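Site Visit Report: Open Day at the Kedham Museum of Applied Arts

The events office attended the Kedham Museum's open day for event planners on a Wednesday in February. The purpose of the visit was to assess the building as a possible setting for our annual members' dinner and for smaller daytime meetings. The museum opened its rental spaces from 9:30 a.m., before general admission, and staff from its catering partner, Flustico, were present throughout.

Visitors were received in the Prusetitz Hall, the largest of the rental spaces. It seats 411 guests for dinner and is licensed for 2,000 at a standing reception when the adjoining sculpture court is included. The floor is level from the street entrance to the stage, and the coat check stands directly inside the doors. Sound carried well from the stage during the welcome remarks, although speech was harder to follow under the balcony. The museum supplies microphones but asks clients to hire their own technician for live music.

The second stop was the Alcaraz Theatre, on the lower level. It has 107 fixed seats, a projection booth and a small green room. The stage is too shallow for a panel of more than five speakers. Access is by stairs or by one elevator, which is shared with the collection study rooms and the workshops.

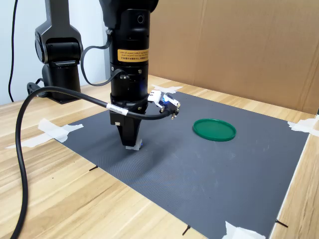

The longest discussion of the morning concerned access to the galleries during evening events. Another planner in the group remarked that a dinner in a museum loses much of its appeal if guests cannot see the collection, and asked whether the galleries could stay open until the end of the meal. The museum replied that 2 galleries may be kept open until 10 p.m. under the standard agreement. Further rooms require additional security staff, charged by the hour. Food and drink are not permitted in any gallery.

Flustico served a light lunch in the sculpture court. The menus are seasonal, and the company holds the exclusive right to cater in the building. Outside caterers are accepted only for religious dietary needs, by written request. The kitchen is on the same floor as the Prusetitz Hall, and the lunch service was prompt.

Loading takes place at the rear of the building and must be finished by 4 p.m. on the day of an event. Candles, confetti and helium balloons are prohibited. Parking on the museum grounds is limited to suppliers and guests with accessible permits; others are directed to the public garage across the street.

The office recommends the Prusetitz Hall for the members' dinner, subject to a written quotation that includes gallery security. The Alcaraz Theatre is suitable for lectures but should not be booked for the spring panel. A provisional hold on the hall has been requested, and the museum will keep it for two weeks without a deposit.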